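Visit Report: Sodum Demonstration Centre
Hand-held grippers and demonstration recording service
Prepared for the Equipment Advisory Group, Pingate Technical Institute

Purpose of the visit

The Institute has been considering whether to purchase or lease hand-held grippers for its automation program, which at present relies on two older robot arms programmed by teach pendant. Sodum offers a kit of paired grippers with recording software, together with a service under which its own staff record demonstrations to a client's specification. Segundo Agudelo and Erzsébet Oláh attended on behalf of the Institute. They were received by Tiziana Fabbri, who manages client accounts, and by Ognjen Tomić of the engineering group.

The visit was arranged through Takács, the regional distributor, and occupied most of a working day.

The kit on offer

The standard kit comprises a pair of grippers, a charging cradle, a calibration board and a licence for the recording software. A head-mounted unit is available as an option. Sodum supplies the fingers separately in several patterns, and clients may fit their own provided that the mounting bracket is retained. The software exports recordings in a format that the company states may be used with arms from several makers, including the Voltach arm already held in the Institute's workshop. The visitors did not see an export carried out on a Voltach arm and asked that this be shown before any commitment is made.

Mr. Tomić explained that the thin metal fingers are intended for small and flat parts, and that a broader padded finger is preferred for packaging and household goods. Changing from one pattern to the other requires a hex key and a short calibration against the board. Ms. Oláh carried out the change herself under supervision and found the printed instructions adequate, although the calibration screen used terms that differed from those in the manual. Ms. Fabbri undertook to pass this on to the documentation staff.

The recording room

Following the briefing, the party moved to the recording room on the upper floor, a bright white space with a long white desk. Work there is organized in short sessions, and operators are asked to rest between them. The grippers carry black-and-white square markers, by which the software establishes the position of each tool in relation to the other. Mr. Agudelo asked whether strong daylight affected the reading of the markers. The company's position is that it does so only where direct sun falls on the marker face, and that blinds are recommended for rooms facing south.

Each visitor was given the opportunity to handle a gripper. Both considered the weight acceptable for a session of moderate length. Ms. Oláh, who has smaller hands, found the reach to the trigger long, and was informed that a shorter trigger is planned for September.

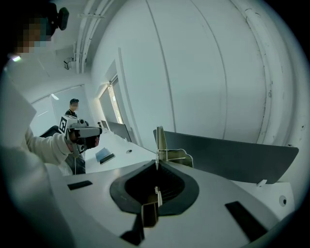

Training and support

Sodum provides an introductory course of 2 days at its own premises, with places for up to 4 participants. Training at the client's site can be arranged at additional cost. The course covers fitting of fingers, calibration, session planning and the review of recordings. Tibor Szekeres, who delivers the course, advised that participants with no background in robotics generally manage well, and that the review of recordings takes more practice than the handling of the tools.

Telephone support is included for 90 days from delivery. After that period an annual agreement applies. Replacement fingers and markers are held in stock by Takács; other parts are shipped from Sodum directly.

Terms

The kit may be purchased outright or leased by term. A lease includes software updates and one exchange of worn fingers. The quotation supplied to the Institute remains valid for 31 days and does not include freight or the head-mounted option. Educational pricing is available upon written request from the department head.

Matters outstanding

The following were left open at the close of the visit:

Demonstration of export to the Voltach arm.
Written confirmation of where recordings are stored and who may have access to them.
Availability of the shorter trigger, and whether it can be fitted to existing units.
Cost of a second calibration board.

Recommendation

The visitors recommend that the Institute seek a one-term lease of a single kit, subject to a satisfactory answer on the first two matters above. Purchase should be deferred until instructors have used the equipment with a full class. Mr. Agudelo will act as contact with Sodum in the interim, and enquiries from other departments should be directed to him.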